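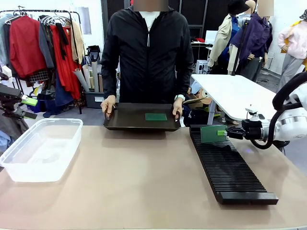 Small circuit board on a brown tray

Storing old circuit boards in a garage

I have a box of spare boards from old radios and want to keep them over winter. The garage gets damp. Are ordinary plastic tubs all right, or do I need special bags?
Posted by Plineck

Put each one in an anti-static bag, fold the top over and tape it. Then use a tub with a tight lid and add 2 sachets of silica gel. Check them every 3 months. Bare plastic can build up static, so don't put boards straight in. I'd keep the tub indoors if you have a cupboard free.
Posted by Wurnetti

Mine were in a biscuit tin for 9 years and most still work. Loft not garage though.
Posted by Pumham234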